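From: Anderson Portela
To: proderley-workshop list
Date: Jun 27, 2022
Subject: Re: Second arm, and what comes with it

Marwa Sqalli wrote:
> Drodstead want 2000 for the arm, gripper included. Can we
> just say yes before November and stop talking about it?

We can say yes to the arm. I'd like to talk a bit longer about the bits that never make it into the quote.

Last time we budgeted for one robot and then spent 396 on spare finger pads, brackets and a power supply, all of it out of the tea-and-sundries line. Fouad still gets asked how much tea we drink.

So please add:
- spare pads, 103 the set
- a second power supply
- stop buttons, more than one
- trays, 9 each from Radwan, which is robbery for a tray 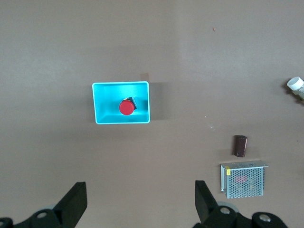

Ivars thinks we should wait for the Grumatness sale. Ivars has been waiting for it as long as I've known him. If Kenza can hold the money over past November I'll go along with it, otherwise let's order now and grumble later.

Anderson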